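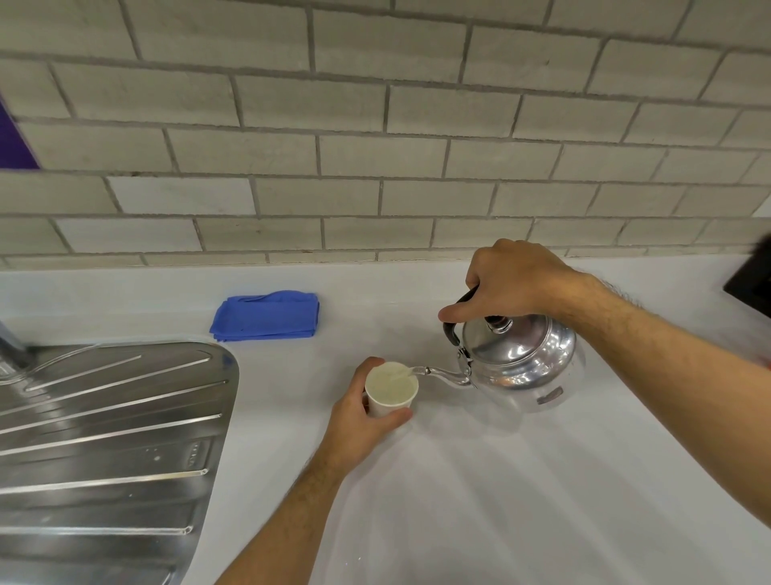
Topping up a paper cup from a steel kettle.

Peken tile swatches, November release

230 glazed wall tile samples from the Ogilvie showroom in Avovcombe, with finish, size and colour name for each. There are 1045 rows, as most tiles come in several sizes and the maker renames its greys whenever it gets bored.

Files
tiles.csv: one row per tile and size
finishes.csv: matt, satin, gloss and "other", where the arguments live

Known problems
30 rows have no grout colour. Row 86 is listed as both sage and putty. Having seen the tile, I side with neither.

Elance range: not included yet.

Corrections to Morag Chisholm, any day but Monday.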